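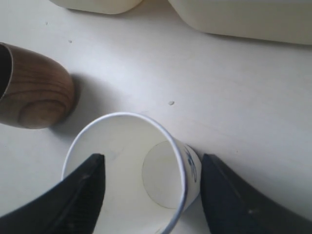
Keeping Mom and Dad Drinking Enough: Kitchen Tips for Family Caregivers

My father-in-law moved in with us two winters ago, and the thing that surprised me most was how little the man drank. Coffee at breakfast, a few sips with his pills, and then nothing until supper unless one of us put something in his hand. If you look after an older parent you probably know this already! Thirst gets quieter with age, and some folks hold back on purpose so they won't have to get up at night.

These are the kitchen tricks that have worked in our house and in the houses of people who write to me. I'm not a nurse. If your parent has heart or kidney trouble, or takes water pills, get a daily amount from the doctor before you try to raise it, and stick to that amount.

Start with what they already like

I wasted a month pushing plain water on a man who has never liked plain water. Then I gave him weak iced tea with a slice of orange in it and the glass came back empty. Milk counts, broth counts, decaf counts, watered-down juice counts. Even regular coffee counts toward the day for most people, though I'd stop it after lunch if sleep is a problem.

Write down every drink your parent has ever enjoyed, including the odd ones. Ours had buttermilk on it, and cold ginger tea, and the syrup from canned peaches (we stretch that one with a lot of water and he's perfectly happy).

A pitcher they can lift

Pick up your pitcher full of water with your weaker hand and hold it out in front of you. Heavy, isn't it? Now think about arthritis. We switched from a big glass pitcher to a little lidded one from Kinberg, filled only to the halfway line, and he pours for himself again. It gets refilled more often, but I'm in the kitchen anyway.

Other things that help with pouring:

Put a damp dishcloth folded flat under the cup so it doesn't skate.
Use a pitcher with a closed handle, the kind your whole hand goes through.
Keep the pitcher at the front of the middle shelf in the fridge. Bottom shelves mean bending, and top shelves mean reaching with a full load.
Loosen the caps on juice and milk when you bring them home and close them just finger-tight.

Cups, glasses and mugs

The right cup makes a bigger difference than what's in it. Small cups win at our table. A big tumbler looks like a chore, and a small cup looks like something you can finish. Fill it three-quarters and offer it more often.

For shaky hands, look for a wide base and some weight, but not so much weight that it's a strain when full. Two handles are wonderful if your parent will accept them. Mine would not! He'll use a short, chunky Brirkley mug though, the sort with a handle big enough for four fingers, and he'll wrap his other hand around the far side without being asked.

Contrast is another good one. Milk in a white cup on a white counter can be very hard to see with cataracts or macular trouble. Try a red or deep blue cup, or put a dark place mat down. We tried both and the place mat did more.

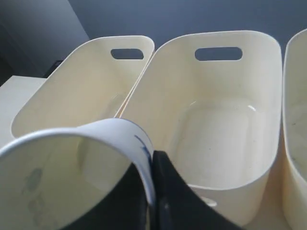
Lids are worth a try too. Plenty of travel cups look like anything you'd carry to the office, so there's no baby-cup feeling about them. Choose one that comes apart completely for washing, and check the little rubber ring for gunk. Pull it out with the handle end of a teaspoon, soak it in warm soapy water for 15 minutes, and let it dry before it goes back.

If your parent coughs or clears their throat when drinking, or their voice sounds wet afterward, please don't go hunting for a cleverer cup. Call the doctor and ask about a swallowing check. Straws can make things worse for some people, so ask about those too, and if thickened drinks are ordered, follow the directions you're given to the letter.

Set up a drink station

This is my favorite tip on the whole page. Clear one stretch of counter at elbow height and give it over to drinks and nothing else. Ours is beside the toaster, where there used to be a fruit bowl and a heap of mail. Everything he needs for tea or juice lives there: cups, spoons, tea bags in an open dish, a small electric kettle that shuts itself off.

Open containers beat cabinets. If your parent is getting forgetful, a closed door may as well be a wall, and even a sharp person with sore shoulders will skip a drink to avoid reaching overhead. Low-sided trays are good, and so is a plain dish rack if that's what you have.

Label the fronts with big black letters on white tape. Hưng Vi, who reads this page and looks after his mother, labels hers in both Vietnamese and English so the weekday aide can find things as well. He also puts her whole day's tea bags out each morning, and at supper he can see at a glance what's left. I stole that right away.

Keep the kettle light. Fill it with only enough for 2 cups, and set it back far enough that the cord can't hang over the edge. If boiling water worries you, make the hot drinks yourself and leave them in a small thermos with an easy push-button top. Test the temperature before you hand anything over! Older skin burns fast, and so does an older mouth.

Tie drinks to things that already happen

Reminders never lasted long with us. Habits did. He now has a small cup when he gets up, another when the mail comes, another when his ball game or his detective show starts, and one more when I'm peeling vegetables and he's keeping me company. None of it feels like medicine.

Pill time is the easiest place to add more. Pour a full small cup and hand it over with the pills, and most people will just drink it all down. Front-load the day, too. If you get most of the drinking done before supper, there are fewer trips down a dark hallway at night. And put a night light in that hallway regardless.

For people who like numbers, a chart on the fridge can be fun. One reader's father was told by his doctor to keep to 2000 milliliters a day, and he logs it like a batting average. His record for a slow day was 1466 and he was disgusted with himself. If your parent isn't the type, skip the chart, and use a full pitcher in the morning as your measure.

Let food do some of the work

Soup is a drink you eat with a spoon! So are melon, cucumbers, grapes (cut them lengthwise if chewing is an issue), oranges, tomatoes, applesauce, yogurt and gelatin. On days when my father-in-law turns down every cup, he'll still eat a bowl of chicken broth with tiny noodles and a dish of canned pears.

Ice pops are the best thing I make all summer. I use a Javero mold, but small cups and wooden sticks do fine. My usual mix is one part juice to one part water with mashed strawberries stirred through. Run the mold under lukewarm water for a few seconds to loosen them, and keep a washcloth handy for drips.

Oatmeal can take a good deal more milk than the box calls for. Cook it loose, let it stand for a minute, and add another splash at the table.

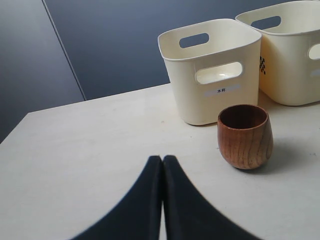 Frozen fruit is nice in a cup of water as well, and it does the job of ice while it's at it. Use pieces big enough that they won't slip down by surprise, or strain them out before serving if swallowing is at all in question.

Keeping it all clean

Any cup that sits out all day needs a proper wash every night, and a refillable bottle most of all. Warm water, dish soap, a bottle brush, then upside down on a rack overnight. I stand the brush itself in the top of the dishwasher twice a week.

Tea stains come off with baking soda on a damp cloth. Rub, leave it a few minutes, rub again. For scale in the kettle, use equal parts white vinegar and water, bring it to a boil, unplug it, leave it until cool, and rinse until you can't smell vinegar anymore.

Throw out anything milky that has been on the nightstand since bedtime. I know it's a shame to waste it.

When to pick up the phone

Dark urine, a dry sticky mouth, dizziness on standing, new confusion or unusual sleepiness all deserve a call to the doctor the same day. Confusion that comes on suddenly, fainting, or not being able to keep any fluid down is an emergency, so treat it as one. Hot spells and stomach bugs are the times to watch hardest.

Next up I'm doing easy-open jars and cans, with a side-by-side of the Janssen opener and my old hand-crank one. If you have a favorite gadget for stiff lids, send it in before Wednesday and I'll try to fit it on the page.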